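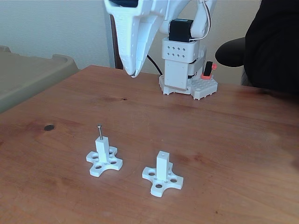

¿Hace falta atornillar la base del brazo a la mesa?
Para lo que hacemos en este taller basta con una mordaza bien apretada, siempre que la placa apoye entera y el brazo no se extienda del todo con carga. Si vais a mover peso de verdad, tornillos pasantes.

Taller compartido Stamby, grupo de los lunes
Apuntes sesión 3: montaje del brazo, soportes y primeras repeticiones

Van rápidos, completad vosotros. Lo que no esté aquí se dijo en voz alta y no lo apunté.

1. Antes de encender

Mordaza primero, cables después. El lunes pasado alguien lo hizo al revés y tocó desmontar.
Comprobar holgura en cada articulación con la mano, sin corriente. Si cruje, parar.
El cable de los servos tiene que hacer bucle con margen en cada junta. Mover el brazo a los dos extremos del recorrido y mirar que no tire. Si tira, soltar la brida y dar más cable. No alargar con empalmes!!
Placa Kornovik: el conector de alimentación entra en los dos sentidos con un poco de fuerza. Solo uno es bueno. Marcad el vuestro con rotulador.

2. Piezas impresas

Blanco todo, era el rollo que quedaba. Ajustes que nos han funcionado:
Capa 0,2 en eslabones y carcasas
Relleno más alto en la columna que en el resto (la columna es lo que más flexa)
Los dedos de la pinza tumbados, nunca de pie, que se parten por la capa
Los agujeros salen siempre algo pequeños. Repasar con broca a mano, despacio

Quien tenga la pinza con el dedo que roza: lijar la cara interior, no la exterior. Y volver a probar el cierre antes de pegar nada.

3. Los soportes

Base de cuatro brazos, poste cuadrado en el centro, agujero pequeño arriba del poste. Misma pieza para todos. El tornillo metálico va en ese agujero y de momento se deja asomando, no apretar hasta el fondo.

Por qué esta forma: base ancha para que no vuelque si la pinza la empuja un poco, y poste cuadrado porque en uno redondo la pinza resbalaba (versión de septiembre, la que se tiró). Los agujeros grandes de la base son para fijarla más adelante. Hoy van sueltos sobre la mesa, sin cinta.

Ejercicio del día: un soporte con tornillo puesto y otro sin él, dejados cerca. La pinza coge el tornillo por la cabeza, sube recto, se desplaza y lo presenta sobre el poste libre. Soltar. Vuelta al principio.
El agujero del poste que da el tornillo tiene que quedar holgado, si no levantais el soporte entero.

Errores típicos:
Bajar en diagonal. El tornillo se ladea y ya no hay quien lo coja.
Cerrar la pinza demasiado pronto, a medio descenso.
Soltar antes de tiempo porque "parecía que entraba".
Soporte demasiado cerca de la placa base: el brazo se pliega mal y el codo se queda sin recorrido.

4. Calibración rápida

Brazo en reposo, leer posición de cada servo, guardar como cero. Repetir 3 veces y comparar. Si baila mucho entre lecturas, tornillo del plato del servo flojo casi seguro.
Después, límites. Mover a mano hasta el tope mecánico y retroceder un poco; ese es el límite por software. No uséis el tope mismo, el servo se queda empujando y se calienta.
Velocidad de bajada: unas 700 en las unidades del programa Vonano (pasos por segundo, creo, mirarlo). Para subir se puede ir más rápido. En los ultimos centímetros, a mano, paso a paso.

Guardar el archivo con el nombre de vuestro grupo. La semana pasada había 2 "prueba_final" y ninguno era el bueno.

5. Altura de la pinza

Duda que salió varias veces. La posición de espera va bien por encima de los soportes, con los dedos cerrados. Abrir ya en la vertical del tornillo, no por el camino. Si abrís antes, el dedo ancho se lleva por delante lo que pille, y además tapa la vista de la punta.
Apertura: la justa para que pase la cabeza del tornillo y algo más. Abrir entera no ayuda.

6. Mesa

Usar la de madera, no la plegable. La plegable vibra y se nota en la punta.
Para repetir siempre desde la misma posición: lápiz blando alrededor de la base del soporte, se borra luego. También vale tomar referencia de un nudo de la madera, pero entonces apuntad cuál.
La mordaza, con un trocito de cartón debajo. Ya hay marcas en el canto.

7. Para la próxima

Traer el archivo de límites guardado y probado.
Imprimir el poste corto (está en la carpeta Kristiansen, subcarpeta soportes). Vamos a comparar alto y corto con la misma trayectoria.
Quien no haya cerrado el bucle del cable, que venga media hora antes, a las seis y media.
Pendiente: decidir si metemos un embudo impreso en la boca del agujero. Facilita mucho la entrada, pero entonces la prueba mide otra cosa. Pensadlo.
Pendiente también: las bridas pequeñas se han acabado, queda una bolsa de las grandes en el cajón de abajo.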